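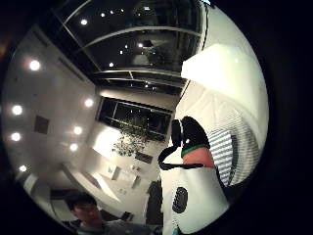 Mirjam Van den Broek pergunta, nos comentários à versão anterior deste guia, se já pode vender a tábua de engomar. A resposta está no passo 7, mas adiantamos que convém guardá-la.

Secção 4: Preparar a tarefa «borrifar e dobrar»

O Rorasus aprende a tratar de uma camisa vendo alguém tratar dela muitas vezes. Para a primeira sessão, reserve uma manhã e uma camisa de que não goste especialmente.

1. Cubra a mesa com uma toalha branca. Os vincos da toalha não prejudicam a gravação, embora o sistema revele por eles um interesse que ainda não conseguimos curar.

2. Pouse a camisa ao centro, amarrotada. Toshio Kikuchi, que escreveu a primeira versão desta secção, recomendava amarrotá-la «com naturalidade». Ao fim de 40 repetições, a naturalidade perde-se; continue na mesma.

3. Encha o borrifador com água da torneira e feche bem a tampa.

CUIDADO: não use amaciador nem goma. O Rorasus não distingue um líquido do outro e borrifa os dois com igual convicção.

4. Calce a luva de sensores na mão com que trabalha e confirme que o cubo de marcadores está bem preso. Passe os cabos de modo a não prenderem na roupa.

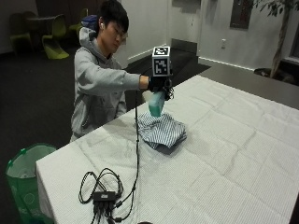 5. Faça cada gesto até ao fim e à mesma velocidade. Se se enganar, pare, volte ao princípio e repita. Os enganos também ficam gravados, e a máquina aprende-os primeiro.

NOTA: são precisas cerca de 100 repetições para que o Rorasus deixe de borrifar ao lado. Dobrar é outro assunto. Nos ensaios da Skedavdale, ao fim de 3 sessões, as mangas ainda acabavam onde calhava.

6. Guarde a sessão antes de desligar a luva. Se a ordem for a inversa, chame alguém paciente.
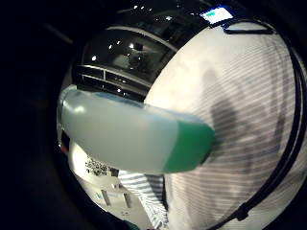

7. Avalie o resultado com a tabela do Anexo B. Uma camisa «aceitável» tem colarinho visível e forma geral de camisa. Até à data, borrifar é coisa que a máquina faz razoavelmente; dobrar, faz devagar; engomar, não faz. Uma pessoa com sono continua a ser mais rápida nas três.

8. Se a pontuação for inferior a 2, repita a partir do passo 2 com a mesma camisa. Mudar para outra a meio obriga o Rorasus a repensar o conceito de manga.

CUIDADO: não deixe o sistema a dobrar sozinho durante a noite. Liesbeth Vanhove fez essa experiência num domingo e, na segunda-feira, encontrou um nó.

Para meias, consulte a secção 5, ainda por escrever.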